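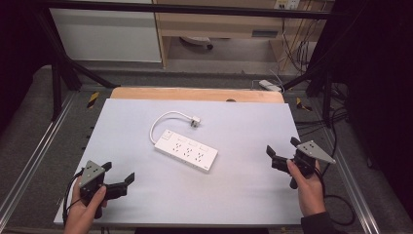

If you're shopping for hand-held grippers for a bench at home or in a small shop, try them on something annoying. Everybody tests with a foam block, and every gripper ever made can pick up a foam block. I like cords and plugs. My standard test piece these days is a plain white power strip, the long glossy kind with little switches down the back edge and a red-orange master switch at the left end, and I work it with one gripper in each hand, jaws open, coming at it from both sides. It's slick, it's long enough to tip if you grab it off center, and it drags a cord around behind it. You'll learn more in ten minutes with that than in an afternoon with foam!

I've been through four pairs now (two bought, one borrowed from Anas Tawfik, one I sort of inherited), so these are my notes, in no special order.

Put down a pale, matte sheet before you start. Black fingers show up beautifully against it, both to your own eye and to the camera, and a matte finish keeps the overhead light from blowing out the picture. I tried a shiny white cutting board first and the camera kept hunting for focus on the reflection of my lamp. Wipe the sheet with a barely damp cloth and let it dry all the way.

Open the jaws as wide as they go and look at them from the front. Do both fingers move the same amount? On my Landry pair the left finger ran ahead of the right one, just a hair, and every time I closed on the strip it got shoved sideways before the grip took. A quarter turn on the adjusting screw fixed it. The Sollus pair came out of the box dead even, but the handles are fat and my thumb got sore.

Which brings me to handles. Hold each one for the length of a whole song before you decide anything. Your thumb should wrap around the side without stretching. If you have small hands, wrap the handle with one layer of bicycle tape instead of two -- two feels cozy for a minute and then your fingers can't close properly.

About cables: route them off the back and toward the outside, left one to the left and right one to the right. Leave a nice lazy loop by your wrist so you aren't pulling against anything when you reach. I taped mine down tight once to be neat and it was like working in handcuffs. If the two cables cross in the middle you'll snag the very thing you're trying to pick up (ask me about the coffee).

Now the tests. I do the same ones every time.

Lift the strip from both ends and hold it level, then set it down without a clunk.

Turn it end for end on the board. This is where the cord gets you, so do it both directions.

Pick the plug up by its body, never by the prongs, and lay it down again facing the other way. Keep everything unplugged from the wall, please, and I mean at the other end too if you're using an extension cord.

Flip the master switch with one fingertip while the other gripper steadies the housing. The Pondness pair was a joy at this one, and the Landry slid right off.

Do each of these 40 times before you form an opinion. I know that sounds like a lot. The first dozen tries are you learning the tool, and after that you start seeing what the tool itself is like. When I put the Pondness and Sollus pairs head to head I did 200 lifts apiece and my ranking flipped halfway through.

Cameras: I went from a clip-on to a proper fixed mount and wish I'd done it sooner. Whatever you use, aim it so both hands are in view with the jaws open, and mark the spot where it sits. A scrap of bright tape does fine. For controllers I've stuck with the Skollomham box, mostly for its big buttons. The menu is a mess, but I can hit "stop" with my elbow.

Clean the finger pads with rubbing alcohol on a cotton swab after every session. Skin oil and dust build up, and a tired pad feels just like a weak motor. I almost sent back a perfectly good gripper that way. Check the screws on the top plate while you're there and snug them by hand.

Store them with the jaws slightly open, cables coiled loosely and held with a twist of Velcro. I hang mine on two pegs with the swabs in a jelly jar on the shelf underneath, and the test strip lives up there too, with a label on it so it doesn't wander off to the living room again.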